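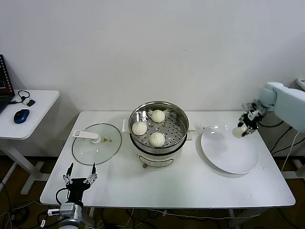
My stove died in July, on a Tuesday, halfway through a pot of lentils. The repair guy from Grulley quoted me $1,179, most of it for a part that had to be shipped, and I laughed in his face (nicely, I hope) and told him I'd think about it. Well, I'm still thinking! In the meantime I've learned to cook with whatever has a plug on it, and I've become a bit of a bore on the subject. Ask anyone. If you've never lived with an electric steamer, picture a plain white pot with a little handle on each side and a steel basket sitting in the top, big enough for three pleated buns with space left over for one more. It's the size of a decent saucepan and it has taken over my life.

I should say that I rent the top half of a house in Fitdale, and the kitchen was never much to begin with. It has one good outlet and one that sparks if you look at it wrong. So cooking without a stove is mostly a matter of taking turns. Rice first, then vegetables, then tea, and if you get the order mixed up you eat warm tea and cold rice, which I have done.

What the neighbors knew

My downstairs neighbor, Hülya Keskin, thought the whole thing was hilarious. She grew up in an apartment where the stove was mostly used for storing trays, and her mother, Gönül, fed six people off a hot plate and a kettle. Gönül came up to inspect my setup in August. She opened all the cupboards, moved my toaster away from the sink and told me I was buying the wrong eggplants. She was right about the eggplants. Get the skinny ones, split them lengthwise, steam them until a spoon goes through, and then mash them with garlic, yogurt and much more salt than feels polite.

She also got me onto eggs. You can put eggs straight in a steamer basket, shells and all, and they peel like a dream. I had been boiling eggs badly for thirty years!

The failures deserve a mention too. I tried a cake. I tried salmon with the windows closed. I tried pasta in a kettle after Telmo Lorente at work swore by it, and Telmo and I have not discussed pasta again. My rice was gluey for two weeks, until I started rinsing it properly and leaving the lid alone, which for a person like me is torture.
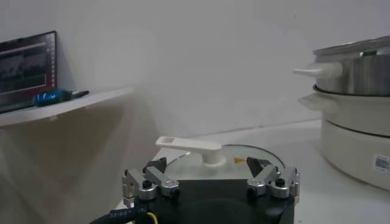
The case for cooking small

Something I didn't expect was how much less I'd waste. When the pot is little, you cook a little. I used to make chili on Sundays in a thing the size of a bucket, and by Thursday I hated it and by Friday it was in the trash. Now I shop on the way home, two bags at the most, and the fridge has gone from a museum to something closer to a bus stop.

I'm eating differently as well. More greens, more dumplings, hardly anything fried. I do miss a crisp edge. I dream about hash browns. My friend Elisa Caruso has a gas range as wide as a piano and I've been known to turn up at her door with a bag of potatoes and a hopeful face, and so far she has always let me in.

The Grulley people called again last week to ask if I'd made a decision. I said I needed until the holidays, hung up, and went down to Hülya's to borrow some mint.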